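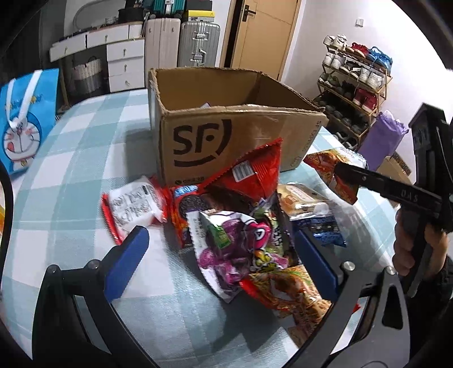 **plarkix_dev:** Question about episode boundaries for a packing task. We're collecting demos with two operators and hand-held grippers, snacks into a carton, 40 episodes per batch. Do you cut at each grasp, or keep the full sequence? With a noodle packet already off the cloth and the rest still heaped in front of the SF box, I can't decide if the segment starts at finger contact or at the approach.

**sukarix36:** Approach. If you cut at contact, the policy never learns how to get there.

**anum_rind:** Disagree in part. Keep the full sequence on disk and store contact as a separate label. You can re-cut later - you can't recover frames you threw out. We lost 13 episodes on Hayat that way in August.
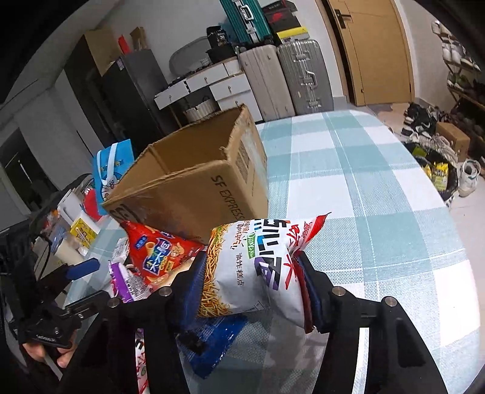 Also log finger width at every step. Soft bags keep deforming after the pads close, so a fixed width threshold will give you late contact labels.

**sukarix36:** Storage isn't free. Full sequences doubled our upload time at Pollthorpe.

**anum_rind:** Then drop the resolution before you drop the approach.

**plarkix_dev:** Width is logged. Threshold is fixed, so that explains the late labels on the puffed stuff. Would you shuffle the pile between episodes?

**sukarix36:** Every episode. Move the box every 2.

**anum_rind:** I'd move the box every time too. Post your label offsets once you've re-run the batch.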